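Notebook, August
Steaming trials, rice flour buns, batch 4
Kitchen bench, morning start 7:40

Carried over from last entry: batch 3 collapsed on cooling. Centers sank, skins wrinkled, bottoms gummy. Trygve Granström thinks the dough was over-proofed. I think the lid was lifted too early. Both can be tested with one dough if it is divided, so that is the plan for today.

Materials

Wheat flour, Postma, low protein, new bag. 600 g.
Rice flour, Wamau, fine grade. 80 g.
Sugar 35 g, instant yeast 6 g, neutral oil 12 g.
Water 330 g at 28 C.
Baking powder left out on purpose this time. It was hiding the proofing problem in batch 2 and I don't want it back until the yeast side is settled.
Filling: none. Plain buns only until the crumb holds.

Dough

Mixed by hand until no dry flour was left, rested ten minutes, then kneaded eight minutes on the bench. Slightly tacky at the end, clean release from the bowl. Dough temperature after kneading 27 C. Batch 3 came off at 31, which supports Trygve's side of it.

The rice flour takes up water slower than the wheat flour. At five minutes I was ready to add more flour and held off. By eight minutes it had tightened up without any help. Note for whoever runs batch 5: do not correct this dough before the full knead is done.

Divided at 50 g, rounded, seam side down on paper squares. Squares were cut a little larger than the bun base. The ones from last time were too small and the dough glued itself to the slats when it spread.

Proof

Group A: 35 minutes at 30 C.
Group B: 55 minutes at 30 C.

Group A felt light when lifted and the finger dent came back slowly. Group B looked better on the tray - fuller, smoother - but the dent stayed put and two of them had small blisters near the top. I would have called B ready if I had gone by looks alone.

Steaming

Water brought to a full boil, then turned down to medium before the basket went on. Steamed twelve minutes. Half of each group had the lid taken off at once when the heat went off. The other half sat five minutes with the lid tilted open a crack, then off.

Bamboo basket for all rounds. The metal one drips from the lid and marks the skins, as written up in batch 1, and wrapping the lid in a towel only delays it. Basket soaked ten minutes beforehand so the slats would not scorch at the base.

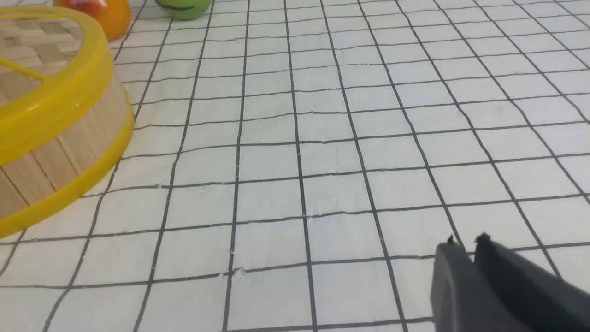

Results

Group A, lid off at once: slight wrinkling on the skins, no sinking. Crumb even, a bit tight near the base.
Group A, lid cracked: smooth skins, full height kept after twenty minutes on the rack. Best of the day.
Group B, lid off at once: sank within a minute. Same look as batch 3.
Group B, lid cracked: sank too, slower and less. Crumb coarse, with a gummy line along the bottom.

So proofing is the main cause and the lid is a smaller one. Trygve gets the larger share of the argument. The cracked lid is worth keeping in the method, but it does not rescue an over-proofed bun.

Gummy bottoms are not fully explained. Group A had none, but those were also steamed first, over the deepest water. By the time B went on, the level had dropped and the boil was rougher. I did not top it up between rounds. This should have been controlled and wasn't. For batch 5, refill with boiling water to the same mark before each round.

Taste

A is mildly sweet and clean. B has a faint sour, beery note. The rice flour gives a shorter bite, which I like. Trygve finds it dry by the second day and wants to try a cooked paste of part of the flour and water to hold moisture. Reasonable, but as a separate batch and with nothing else changed.

Next

Repeat group A conditions with 25, 35 and 45 minutes of proof.
Same water level every round.
Lid cracked five minutes throughout.
Weigh the buns before and after steaming. I keep meaning to do this.
Check the probe in ice water - it read 1.5 C high against the other one this morning, so the dough temperatures above may need to come down a little.

Remaining group A buns are in the freezer, bagged in pairs, marked 4A. Reheat from frozen, six minutes, and write down how the skins look.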